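Household superstitions

From the Salline Home Lore Pages

Household superstitions are the small beliefs people hold about ordinary things in the home: brooms, tables, salt, shoes, spoons, doorways. I've been collecting them for this site for 12 years now and the list is still growing, so treat this article as a way in (the full index has 205 entries, and yes, I know the search box is slow).

Most of them are about luck, visitors, weddings or money. They travel with families, they get mixed up along the way, and two cousins will happily swear by opposite versions of the same one. My grandmother's rules and my neighbor's rules would cancel each other out completely.

Brooms

Brooms may have more beliefs attached to them than anything else in the house. The one I hear most is that you shouldn't take an old broom with you when you move, in case the old bad luck comes along in the bristles. Sweeping over someone's feet means they'll never marry, or never marry again if they've already tried it. Sweeping after dark sends your money out the door, and a broom that falls over by itself means company.

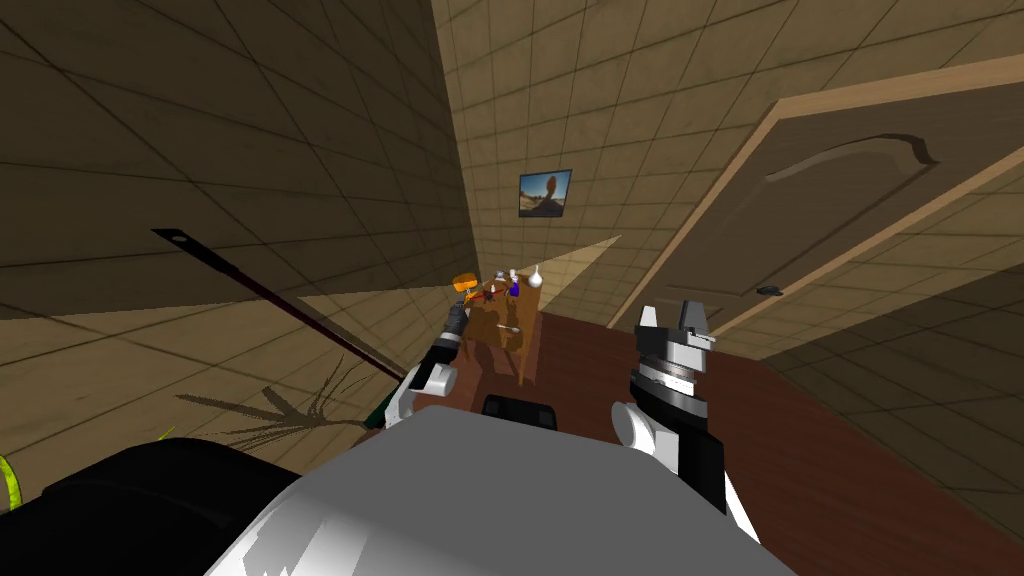
A broom with a long, thin handle.

Some families stand a broom upside down behind the door to make a guest go home! I tried this once with an uncle and he stayed for supper anyway. There's also a belief that a new broom should sweep something into the house before it sweeps anything out. Bianka Kerekes, who edited the first version of this page, grew up with that one and still drags a few crumbs in over the step.

Tables

Shoes on the table are bad news across much of the English-speaking world, even brand new shoes still in their box. People often link this to laying out the dead, though I've never found a source that really settles it. Sitting on the table is frowned on too, and in parts of Central and Eastern Europe an unmarried person who sits at the corner of a table is in for a long wait (seven years, in the version I know best).

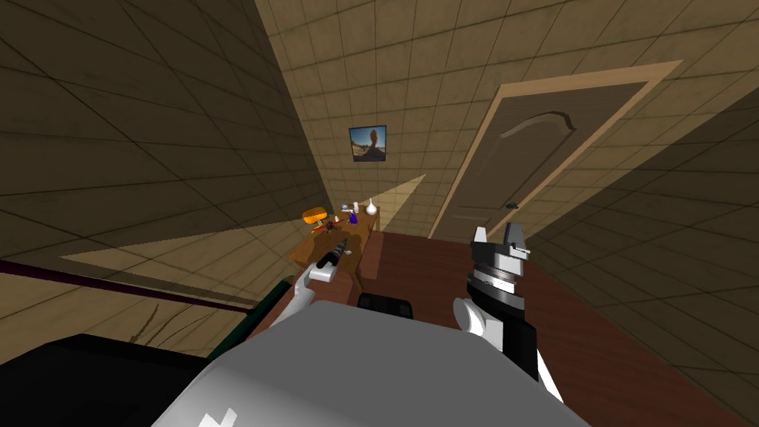

A small wooden table in a tiled room.

Then there's passing the salt. Plenty of people won't hand it over directly and will set it down for you to pick up, so that the two of you don't quarrel. Spilled salt gets thrown over the left shoulder. My mother used the right shoulder for years, and when I pointed this out she said it had worked fine so far.

Corners, floors and doorways

Corners tend to be where the spirits live. Slavic folklore has the domovoi, a house spirit usually placed by the stove or under the threshold, and moving to a new home meant inviting him along politely. Other traditions put salt or coins in the corners of a room before any furniture goes in. You should sweep the corners first, or last, depending on who you ask.
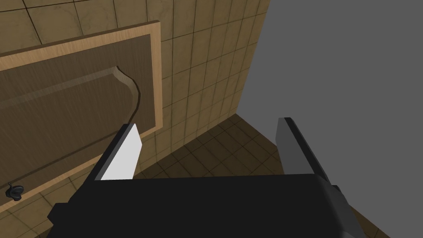
Corner of a room.

Doorways deserve their own article, and Kornél Kovács is slowly writing one. The short version is that you don't shake hands across a threshold, and you go out by the same door you came in by on a first visit.

Cutlery

Dropped cutlery tells you who's coming. In the version I grew up with, a knife is a man, a fork is a woman and a spoon is a child, but in Russia the spoon is usually a woman, and readers in Aitken tell me it means a big disappointment or a small one according to which way up it lands.
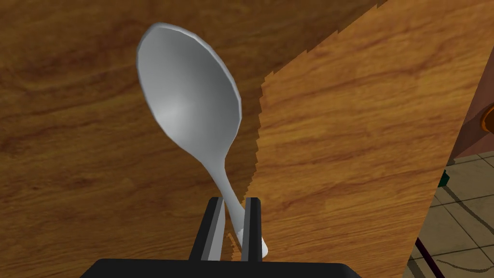

Two teaspoons on one saucer mean a wedding, or twins, or a person who'll marry twice. Stirring with a knife stirs up strife, which at least rhymes. Knives given as presents cut the friendship, so you hand back a coin and call it a purchase. I still do this one. I have a little dish of pennies for it.

See also: Doorways and thresholds (in progress); Salt; New Year customs; Umbrellas indoors

Last revised 31 December 2020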